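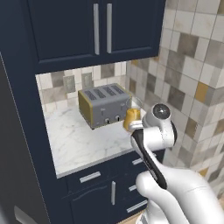
Figure 1. Kitchen counter with toaster and a glass of something orange.

Breakfast Before Swimming: A Report on One Semester of Getting Up Early
Final project, Exercise and Health elective

1. Why I did this

The pool at the Trallura recreation center opens for laps at an hour I had previously only seen from the other direction. My project question was simple: does eating before a morning swim make me any faster over 400 meters, or does it only make me feel worse? Coaches, roommates and the internet all have firm opinions on this, and no two of them match.

2. Method

I swam a timed 400 freestyle once a week from March until the end of the semester, in the same lane whenever the slow gentleman with the snorkel would let me have it. Each week I used one of 4 breakfasts, in rotation:

Nothing
Toast and juice, 300 calories
Oatmeal with a banana
Leftovers (added after week two, to reflect actual student conditions)

I ate one hour before getting in. Times were taken on a Zaidi sports watch, which also reported my heart rate when it felt like it. The highest reading was 171, recorded during a swim I remember as relaxed. After each swim I wrote down how my stomach felt on a scale from "fine" to "please stop the pool."

3. Results

The toast and juice weeks were the fastest on average, by a few seconds. Nothing came second. Oatmeal came third and felt like swimming in a winter coat. Leftovers came last, and one of those swims was abandoned at the far wall for reasons covered in my notes and not repeated here.

My times also improved steadily through the semester no matter what I ate. I would love to credit the toast, but I was a weak swimmer in March and had nowhere to go but up.

4. Problems

There was one subject, and he knew what he had eaten. Sleep was not controlled. Two swims had to be moved to the Skodska outdoor pool when ours closed for tile repairs, and that water was cold enough to make anyone quick.

My turns are also bad. On a good day I lose more time at the walls than any breakfast could give back, so a stricter version of this project would probably begin with a month of learning to turn.

5. What I would change

More swimmers, fewer breakfasts, and someone else holding the watch. I would drop the leftovers.

Raw times are in the appendix, in the order I swam them.

Submitted to the Takov College sports science office, August 2019, with an extension.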